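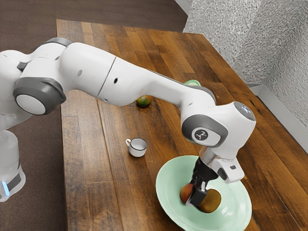
Checking the fruit cell before anyone trusts it

Aranka Medve has been setting up the simulated version of the Surton fruit cell, and has asked for a few lines on how it is going. Slowly, is the short version, and I think that is about right.

The supplier's line, when we signed off the Prarkenow software in June, was that we could do the set-up on screen and copy it across to the real arm in an afternoon. I didn't believe it then. A model of a table is only as good as the person who measured the table, and the one at Surton had been entered 4 mm too low. With the fingers going straight down among the fruit on a plate, that is enough to matter. Aranka found it by touching the real fingertips to the tabletop at each corner and comparing the readings. No clever software involved, just a feeler gauge and a morning.

Next came the fingers. Both are plain black in the model and close in a straight line, which is fair enough, but the pads on the real pair wear. Vedbridge quotes 1,000 cycles between pad checks. We'd like to see what fruit they tested with, as a fuzzy kiwi and a smooth peach don't rub in the same way. Until someone tells us, we check the pads every 151 cycles, an odd figure that comes from how the Liyanage controller splits its log and has no deeper meaning.

The mango and the teacup stay on the table in the model. There was a proposal to clear them away and get a better score. I would sooner have a worse score and know how the forearm behaves with things underneath it.

Still open: the tool weight is wrong in one of the 2 settings files, and the joint zero needs doing again after the wrist cover was changed. Please don't load the old file — it has the same name as the new one, and Aranka is tired of finding it.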